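FOR IMMEDIATE RELEASE - October

Skondness ships hand-held gripper kit for home and kitchen recording, orders open now

Steinbach. Skondness today opens orders for the Kellovell, a two-finger hand-held gripper with its own camera, made for people who teach robots household work and don't have a robot in every house. You hold it, you do the job, it records. Ships this month, first batch is 3,120 units.

What's in the box: gripper, camera mount, two spare finger blocks, a wrist strap, charger, the small screwdriver (please don't lose it, the fasteners need that one). Carry case sold seperately.

Short version for editors in a rush:

- one-hand use, left or right
- charges in 40 minutes
- finger blocks swap in the field, no need to send it back
- recordings go straight to Jostico, our labeling and storage service, or to your own drive
- works in ordinary rooms with the furniture left where it is

Why another one of these

Our first model was good at cups and boxes. Less good at anything skinny. Customers kept telling us the same thing, pens, straws, spoon handles, all sliding out or twisting halfway up. So new fingers. Flatter faces, stiffer linkage, and a closing action you can feel in the palm before the tips meet. Took longer than planned. We said spring, we know.

"The thin stuff was what bothered me," said Henrike Fuchs, head of product at Skondness. "A mug forgives you. A chopstick in a crowded holder does not. I wanted people to be able to pull out one and leave the others standing, and do it fifty times without their hand getting sore."

Trial program

Before launch the Kellovell went out to 103 homes. Real kitchens and dining tables, real clutter. Testers got a task list (pour, wipe, sort, fetch, put away) and were asked not to tidy up first. Nearly all of them sent the kit back with notes, many of them rude about the old strap, which has been replaced. The new one is wider and goes in the wash.

Most requested change after the strap was the camera angle. It now sits a little further back so the fingers and the thing being held both stay in view, plus enough of the room behind to know where you are. Lighting was the other one. Home lighting is uneven, a bright lamp in one corner and a dark window in the next, so exposure has been retuned for that.

Utensil pull, as recorded from the gripper's own camera: long thin wooden stick held between the fingers, three wooden chopsticks in the same holder just to the right, kitchen beyond the doorway.

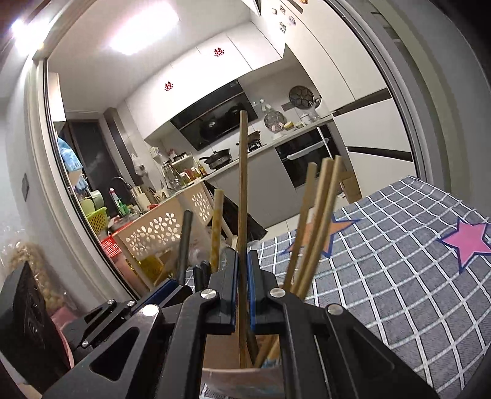
Jostico plans

Every kit comes with 5 months of Jostico. Upload, trim, label, export. Faces and house numbers are blurred on upload by default, you can turn that off for your own team's footage. After the free period it's a monthly plan, cancel whenever, your recordings stay downloadable for a year. Schools and university labs get the team plan at the single-user price, write to us from your school adress and we'll set it up.

Availability

Orders through the Skondness web shop and through our dealers. Spare fingers, straps and chargers in stock from the same day. Owners of the first model can trade in, condition doesn't matter much so long as it still powers on. Review units: limited number, two-week loan, tell us what you want to test with it and we'll pack the right fingers.

About Skondness

Skondness makes hand-held recording tools for robot training. Office and workshop in Steinbach, repairs done in the same building.

Press contact: Henrike Fuchs, press desk, Skondness, Steinbach. Product shots and the full spec sheet on request. Calls before noon please, afternoons we're packing boxes.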